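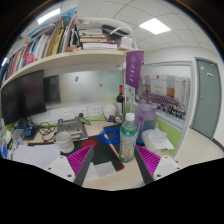
Office desk with a bottle beside the desk mat.

Hallel Literacy Project
Progress report to the Gullach Fund, April 2024

1. Enrollment
The project enrolled 150 adult learners at the Chauke and Nokex sites in the period under review. Of these, 21 moved up to the intermediate reading group after the January assessment. Attendance at Nokex fell during the winter and has not fully recovered. Evening classes there now start half an hour later to match the bus schedule.

2. Spending
Expenditure remains within the approved budget. The sum of $4,000 set aside for workbooks has been committed in full. Tutor travel was underspent, and we request permission to move the balance to childcare.

3. Staffing
Five tutors completed the refresher course. One post at Chauke is vacant and has been advertised again.

4. Next period
Work will begin on a short course in reading forms and letters. A revised schedule is attached as Annex B.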